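Robotics > Build Along
4 min read

Chapter 7: Two Arms, One Bench

I started the Jarklow build in November with a pile of black extrusion and a bad plan — everything bolted down before I'd checked the reach. So we start this chapter with the bench, and with kitchen tools, which are long and awkward to hold.
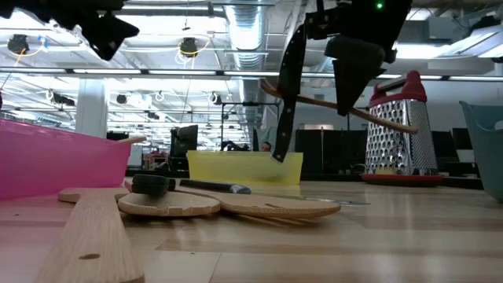 Tahira Warraich thinks beginners should stick to foam blocks until the grip code stops crashing. Fair enough, but I got bored of blocks by run 91!

Before you write any code, move each arm by hand to every corner of the tabletop and write down where it gets stuck. 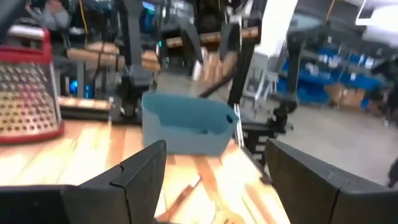 Do the same with the gripper open, then closed. My notes for this ran to 2 pages, and I still use them. 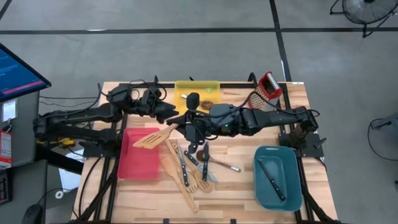 Fig. 7.1 Both arms on the bench, with a slotted spatula in the right gripper.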